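Tips for a neighborhood association that has to prepare written comment on a city ballot measure, budget item or zoning change. Assumes one laptop, one printer and a kitchen or office table.

Set up the table before opening any files. Laptop in the middle, paper to the left, mouse to the right, nothing to drink on the same surface.

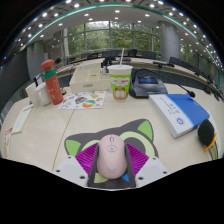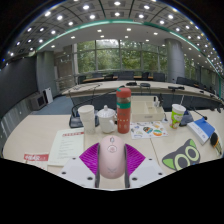
*Pale pink mouse with scroll wheel, both views.*

## Reading the measure

- Get the full text from the city clerk's page. The voter pamphlet summary leaves out the definitions section.
- Print the definitions and tape them inside a cabinet door at eye level. Use painter's tape; it comes off without lifting the finish.
- Mark every "shall" in one color and every "may" in another. Spending marked "may" can be dropped in a later budget year.
- Write the page number on each sticky note. Notes fall off.

## Working out the mailing

The Mastby association covers 3,000 addresses. For the October hearing, 565 households had asked for paper, and the rest received email.

- Print address labels on a laser printer. Inkjet labels smear if a damp hand touches them.
- Fold letters in thirds on a hard surface and flatten the crease with the back of a spoon.
- Fill a shallow baking sheet with folded letters standing on edge. It keeps them in zip code order and carries easily.
- Wet a kitchen sponge on a saucer for gummed envelopes. Change the water when it turns cloudy.
- Weigh one finished envelope on a kitchen scale. Over one ounce costs more postage. Two sheets of standard copy paper and a plain envelope stay under.

## Yard signs

1. Push the wire frame in by hand to half depth, then step on the crossbar.
2. In dry clay, pour a cup of water on each hole and wait 2 minutes.
3. Check the setback rule first. Serent and Rilora wards measure from the curb; Sequeira measures from the back of the sidewalk.
4. Store frames flat. Stacked upright, they bend at the welds.

## Written comment

Keep it to one page. Put the item number in the subject line and again in the first sentence. Clerks sort by item number, and a letter without one goes to general correspondence.

State the position first, then the section of the measure it refers to. Save as PDF, with the item number in the file name. The upload form in Serent closes at noon on the day of the hearing, and the confirmation email should be kept until the minutes are posted.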